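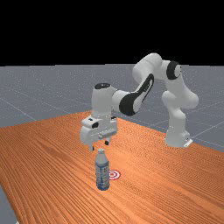

Please start with the winches, Siebe Smits wrote to me when I sent round the outline, everyone wants to talk about rope and the rope is usually the last thing to go wrong. So I'm starting with the winches. Hi, Siebe!

Say hello, thank Rosalie for the slot, check the mic at the back.

Opening
I spent most of last winter on the Björklund, a coastal tanker working between Kerside and Grimow, swapping her mooring wires for synthetic line. Seven calls at Kerside before I felt I understood what the crew were telling me. (Don't tell the Grimow fog story. It takes ten minutes and Cyprian has heard it.)

Ask for hands: who has changed from wire to synthetic on an older ship? Who would do it the same way again? Wait for the second one, people need a moment.

Winches
Wire chews up a drum. You stop noticing the grooves, the wire sits in them quite happily for years, and then you wind a soft line over the same steel and it comes off fuzzy. We dressed the two forward drums first and left the aft ones until the next yard visit, and I would not split the job like that again. The aft lines looked ten years old by October.

Same goes for fairleads and rollers. Run a cotton rag over everything the line touches. If the rag snags, get the grinder out. Maj-Britt Strand did this with the deck crew at five in the morning, and they found a burr on the port shoulder roller that I had walked past all week.

Brake settings! Slow down here. The brake was set for the old wire. If you change the line, go back to the sums and then test it, and write the new render figure on the winch where the person holding the lever can read it. Ours was in a binder in the office for a month.

Pause for questions on winches, then move on even if there are more.

The money bit
We bought 2507 meters of line in all, including spares and tails. I had budgeted for less. I forgot the spring lines needed extra length for the high berth at Stundau, and I'm still hearing about it.

More than 1134 mooring hours are now in the log on the forward set, and we've kept a note of every end-for-end turn. Offer to share the log sheet, it's plain and ugly and fits on a single page. Gwilym Gwilliam has the clean copy.

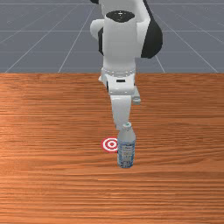 What the crew said
They love the weight. You can carry an eye up the deck by yourself and nobody's back hurts after. They were less keen on the first wet morning, when the line felt slick on the drum end and two of the guys went back to asking for wire. Give it a few weeks, and keep the gloves in good shape.

Snap-back. Be serious here. Some of the crew had heard that synthetic doesn't snap back. It does. Keep people out of the bight and out of the line of pull, same as ever. We also scrubbed off the painted snap-back zones, as they made folks feel safe standing one step outside the paint. Expect an argument from the floor on this, let it run a little.

Storage
Covers on in the sun. Off the deck on gratings. Nothing with solvent anywhere near the rope store, and that includes the paint cans that always seem to end up in there over the summer.

Wrap up
Pass round the bit of fuzzy line from the aft drum. Ask for it back this time. Coffee is at half past ten in the side room, and I'll be by the door with log sheets for anyone who wants one.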